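4.2 Towel handling on the kitchen counter

Of all the chores we put to the arm, the towel took up the most of our patience, and we give it more room in this section than its place in the task list might seem to deserve. A folded towel is a modest thing. A person clearing a counter picks one up while talking, sets it down somewhere better, and could not tell you afterward which hand did the work. We had supposed, when we drew up the chore list in August, that it would fall somewhere in the easy middle, after the pot and well ahead of the spatula. It finished last.

The counter used for the Zoslow chore set is a play kitchen with a wood top and a clear rim along its front edge, and the objects on it are of the sort one would find in any such kitchen: a steel pot with two loop handles, a slotted spatula, a piece of toy food, and a folded blue towel toward the back (Figure 4). The instruction given to the policy was a single short sentence, "move the towel next to the pot," with the wording varied a little from one trial to the next so that we would not be measuring the machine's fondness for a particular phrase. A trial was scored as complete if the towel finished within a hand's width of the pot, still folded, with nothing else on the counter knocked over.

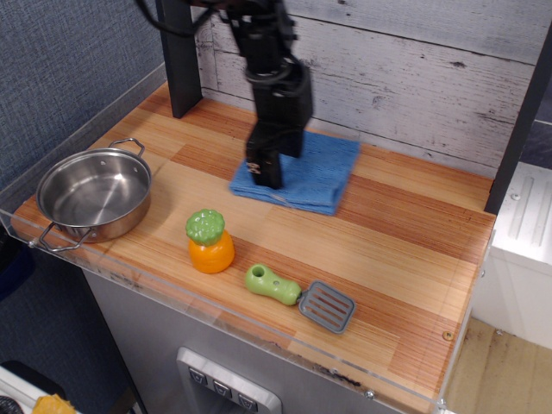 Figure 4. The gripper pressed down onto the folded towel in the Zoslow kitchen. The pot, the spatula and the toy food stay on the counter during the towel chore.

The requirement that the towel stay folded caused a good deal of argument among us, and it is fair to set the argument down. One view, held most firmly by our colleague Apolinar Trujillo, was that a household would not much care whether the towel arrived as a neat pad or a soft heap, so long as it arrived. The other view was that a machine that unfolds every towel it touches has made a second chore out of the first. We went with the stricter rule for the main results and report the looser one beside it, and readers may decide for themselves which describes their own kitchen.

Under the strict rule, the policy trained on the full set of 3,000 demonstrations completed 57 percent of towel trials. Under the looser rule the number is a good deal kinder, but most of the difference comes from one sort of mistake, where the gripper takes hold of the top layer only and lifts it away from the rest like the cover of a book. The arm then carries on quite contentedly, and as far as we can tell from the logs it has no idea that anything is wrong. The towel trails behind, opens out, and comes to rest in a long untidy strip. We saw this in every version of the policy we trained, the smallest and the largest alike.

A second kind of mistake has to do with height. The gripper does not feel the counter in any useful sense, and the cloth gives way under it, so the policy has to judge from the camera view alone how far to come down. If it stops too soon, the fingers close on air or on a pinch of loops that slips out again. If it goes too far, it presses the towel flat against the wood and the fingers cannot get around anything at all. People solve this without thinking, by touch, and we found ourselves watching our own hands at home with some embarrassment.

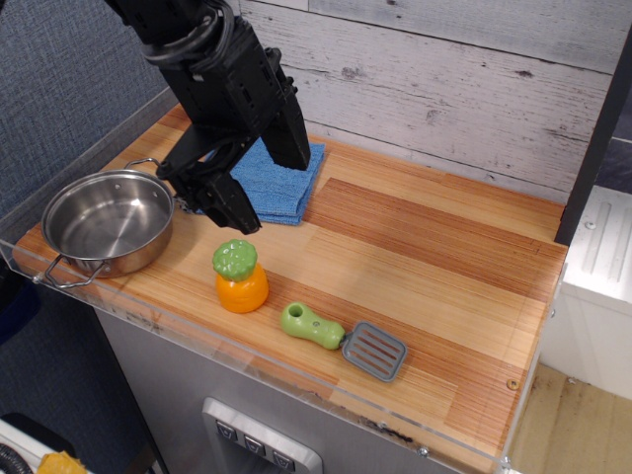

We tried three remedies. The first was simply more data, and going from 2,000 to 3,000 demonstrations did help, though less than the same increase had helped with the pot. The second was to ask the people driving the arm during collection to approach the towel from its folded edge, where the layers are held together, and to leave the open edge alone. This was the cheapest change we made and the one we would recommend first to any group starting out on cloth. The third was to let the policy try again after a failed lift, with a short pause in between for a fresh look. Retrying brought back many of the trials where the fingers had closed too high, and almost none of those where the top layer had come away, for the plain reason that by then the towel was no longer the shape the policy had learned to expect.

It may be useful to compare these results with the Skornadcombe bench, where the same arm was asked to move shop rags between trays. There the rags were never folded, and no one minded what shape they ended up in, and the completion rate was accordingly much higher. We were tempted for a while to present the two together as "cloth handling" and enjoy the better average. We think that would mislead. Moving a rag from tray to tray is a real shop-floor chore, and a machine can do it now, slowly and without much grace. Putting a kitchen towel where it belongs, and leaving it as it was found, is a different chore that happens to use a similar material. 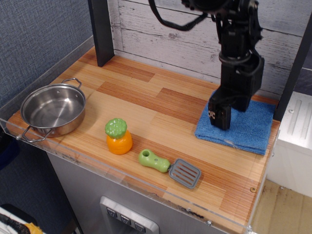

Photo: Soltedthorpe Household Robotics Group / Vitale project

The objects near the towel matter too, though in a smaller way than we had feared. Across the 1,506 towel trials in the evaluation, we changed the toy food and shifted the spatula now and then, and left the pot in the left part of the counter throughout. Changing the food made no difference that we could measure. The spatula did, a little, when its head lay near the path of the towel, because a sagging corner of cloth would catch on it and drag it along. The pot handles gave us similar trouble in trials where the arm overshot. None of these accidents would alarm anyone in a home, but each of them counts as a failure under our rules, and we have not tried to soften the count by setting them aside.

As to whether the towel chore can be called ready, our answer is that it cannot, at least with a two-fingered gripper and no sense of touch. A person would have to stay in the room and put things right a little under half the time, and we suspect that such a person would soon be moving the towel by hand. Section 4.3 turns to the spatula, where the object keeps its shape and the difficulty lies almost wholly in the grasp.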